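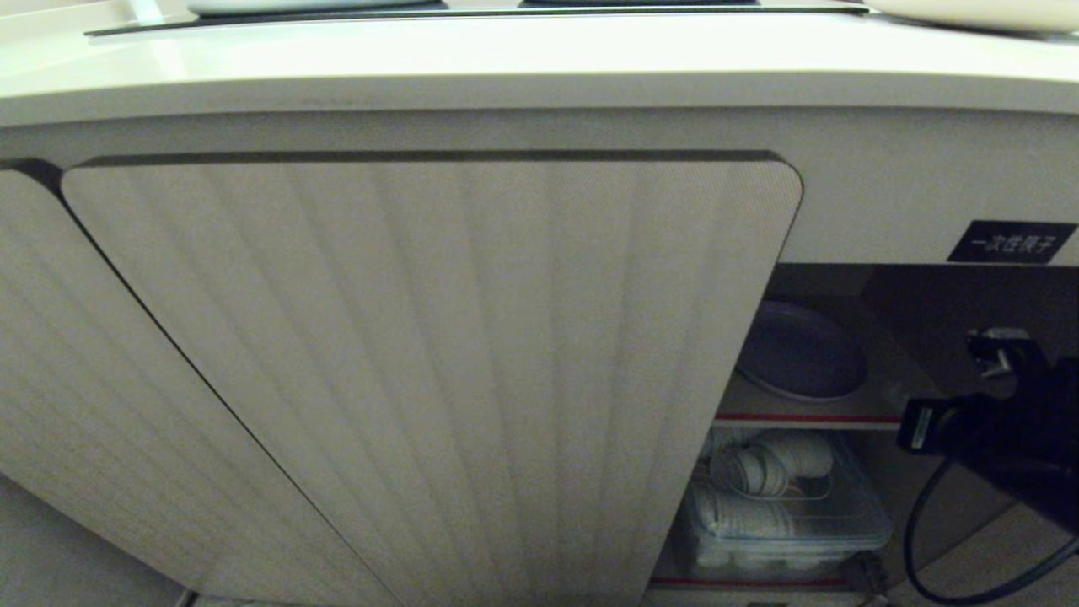 The cupboard under the buffet counter. The label over the opening reads 一次性筷子, disposable chopsticks.

October 8, 2021
Words and pictures by the Pillai lunch room page, Prirkbridge

A good many of you have asked what the new buffet corner looks like, especially those of you who moved over to the Alta building before it was finished and only ever knew the old trestle with the paper cloth on it. So here is an answer, in rather more words than it needs, as usual (put the kettle on). The corner has been in use since February, and I kept meaning to do this in the spring, and then it was summer, and then there was the business with the dishwasher, which I won't go into again.

I am fonder of the cupboard than of anything else in the room. It has those pale doors with the ribs running up and down them and the corners rounded off, and I must have caught my hip on the corners of the old sideboard every working day for years, so you can imagine how I feel about a rounded corner. There's a thin red line along the front edge of the shelf as well, which I didn't care for on the drawing and have come round to completely. It cheers the white up.

The label was a matter of some discussion. Half the lunch room reads Chinese and the other half has learned those five characters very quickly, and we did think of adding English underneath, but by the time anyone got round to it there was no need. People who come for the noodles know where the chopsticks live. The clear box on the lower shelf was my own small victory. We used to keep all the throwaway things in a cardboard carton with the flaps folded in, and you found out you were running low when your hand touched the bottom. With a see-through box you can tell from the other side of the room if someone has left the door ajar - and someone generally has, and I've stopped minding.

We still prefer the proper plates to the disposable ones, of course. The throwaways are for big days and for people carrying lunch back to their desks. We buy them 300 at a time now. It used to be 600, and the spare packets ended up on the windowsill, under the sink and (once) in the piano stool.

If you are setting up a cupboard like this yourself, my only advice is to put the things people want most often on the shelf they can see without bending very far, and then to leave them there. We moved everything round in the first fortnight and the complaints went on until Easter.

Now for the top of the counter, which is the part most of you were really asking about. The pots came through Pimard, who were patient with us over a long string of messages about lids. We wanted the kind on a hinge. With the old loose lids there was always a moment when you had a lid in one hand, a ladle in the other and a plate balanced on your forearm, and nowhere on earth to put any of them down. A hinged lid goes up at the back and stays out of the way. It also has glass in it, so the queue can look at what's for lunch while the lid is still shut, and the dithering gets done further back in the line.

The plates have their own story. They are plastic, they are light, and they come in pastel colours, and I was told very firmly that grown adults would not care what colour their plate was. Well! There are people in this building who will lift the whole stack to get at a pink one. I name no names and I am possibly among them.
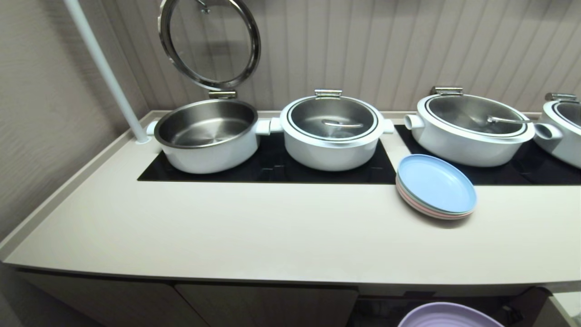

Could you put the plates at the left-hand end, a reader asked when I first mentioned the new counter, so that people pick one up before they reach the first pot and don't have to double back? It's a very fair point and we have tried it. The trouble is that our queue comes in from both sides, depending on which stairs you use, so whichever end we choose is the wrong one for somebody. Between the pots they are at least equally awkward for all.

For those who like a number, we have served 3,427 lunches from this counter up to the end of last month. That comes off the clicker by the door, and it includes the day the soup ran out and people were clicked in and went straight out again.

The wipe-down is much easier than it was, too. The black glass panels are set into the top, and the front edge curves, so a cloth goes over it in one sweep. I do the back lip with an old toothbrush when I remember.

Still to come is a hook for the tea towels, and a decision about where the soy sauce goes. If you have views on the soy sauce, leave them on the sheet by the door - there is a fresh page up, and the last one was full on both sides.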